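Relldale sits where the river road meets the old stock route, 13 kilometres inland from the port at Torndale. Most people pass it on the way to the coast. Margareta Căpraru stopped for lunch eleven years ago and ended up buying the bakery. She now runs the town's walking tours with Thư Khương, who grew up there and has the guesthouse on the corner opposite.

We met at the guesthouse, where breakfast goes until ten and the front door is left open in the warmer months.

"People ask what there is to see and I tell them to start at the river," Căpraru says. "There's a path from the bridge to the weir and back. It takes an hour if you don't stop, and you'll stop."

The path follows the east bank, past the brick footings of the flour mill that closed in the fifties. The last part is gravel and can be muddy after rain. Khương lends boots to guests who arrive in sandals.
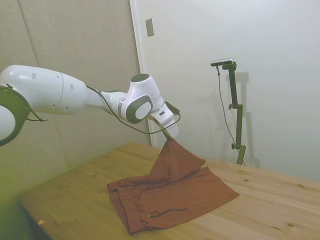

The mill is the reason the town has such a wide main street. Wagons had to turn around in it, Khương explains, and the verandahs were set well back to leave room. "My grandmother's shop was number 79. It sold thread and buttons, then it sold fishing gear, and now it's a café. The shelves are the same ones."

The café does a good lamb pie and closes at three. For dinner there are two choices, the pub and a small place called La, which opens 5 nights a week and takes bookings by phone only. Căpraru supplies the bread.

"The menu is short and it changes when the growers bring something different," she says. "In July it's mostly soups and slow-cooked things. I like it best then."

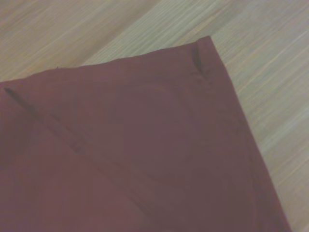

Dark red cloth folded on a pale wooden table.

July is also when the town is quietest. The nights are cold, the mornings are foggy until nine or so, and rooms are easy to get. Summer is another matter, particularly when the Flosamow market is on. It fills the showground with stalls selling honey, smoked trout, second-hand tools and a lot of jam.

"Come early for the trout," Khương says. "By mid-morning you're looking at jam."

The next market is on 11/1/25. Entry is by gold coin, and parking is on the oval side of the showground.

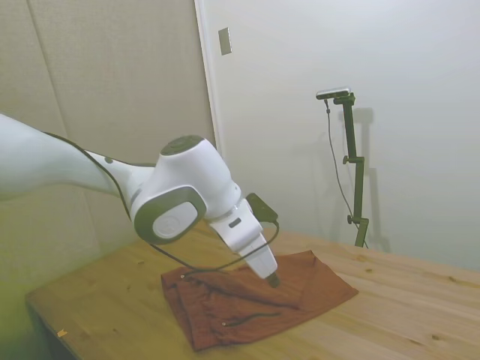
Getting to Relldale without a car takes some planning. A bus leaves Torndale station twice a day and the driver will let you off at the bridge if you ask. Cyclists use the stock route, which is sealed except for a short section near the quarry.

Both women would like visitors to stay longer than they do. The walking tour limits itself to the main street and the river, but the lookout track behind the cemetery is worth a second day, Căpraru says. It climbs through stringybark to a rock shelf with a view down the valley.

"You don't need a guide for that one," she says. "Take water, and shut the gate behind you - there are cattle in the bottom paddock."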